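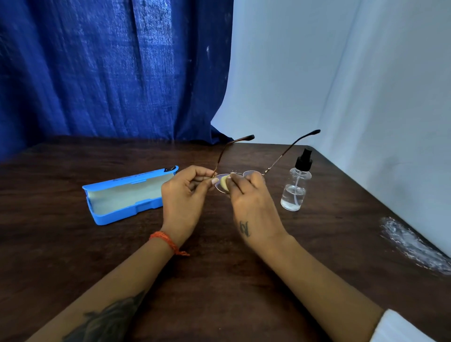
Anti-glare coating coming off after 2 years?

Posted by flodden_lane

My reading glasses have cloudy patches on both lenses that won't shift. I use washing-up liquid and a cloth. Is it the coating, and can it be redone?

oltville_sue
Sounds like the coating. My optician in Oltville said it can't be redone, only new lenses in the old frame. Ask for a price first.

Tam6
Mine did that. Bought new ones.

rirkton reader
Check your guarantee. Mine covered coatings for 2 years from collection. Keep them off hot dashboards too.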